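Cutting your first short film from old home video

If you've got a shoebox of tapes in the cupboard, you've got a film in there somewhere. I made my first one, Ullden, out of my family's camcorder footage and it's still the most fun I've had at a desk! You don't need a fancy setup, just patience and a decent pair of headphones.

Start by getting everything onto a hard drive. Tapes copy in real time, so a 60-minute cassette takes the full hour (put the kettle on). Name each file by place and season as you go. Mine said things like "Drevham, November, rain", and I was so grateful for that later.

Now watch the lot, all the way through, before you cut anything. Keep a notebook beside you and write down the moments that make you sit up: a laugh, a slammed door, your uncle wandering past the lens. Pick your favourite 10 and put them on the timeline in any old order. Shuffle them until two shots start talking to each other. You'll know when it happens, it's a wonderful feeling.
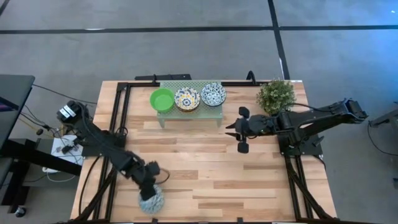
Araceli Zepeda wrote in to say she starts with the sound instead: she lays down four minutes of voices and street noise with no picture at all, then goes looking for shots to sit on top. I tried it on my next one, Plistoseo, and the colour of the whole thing changed. Give it a go if your pictures feel stuck.

Once you have a rough cut, leave it alone for a week. Then watch it standing up, with the lights on, and note every spot where you reach for your phone. Trim those first. My rough cut of Ullden lost seven minutes that way and I don't miss a second of them.

Save titles and music for last, and export a copy before you touch the colour.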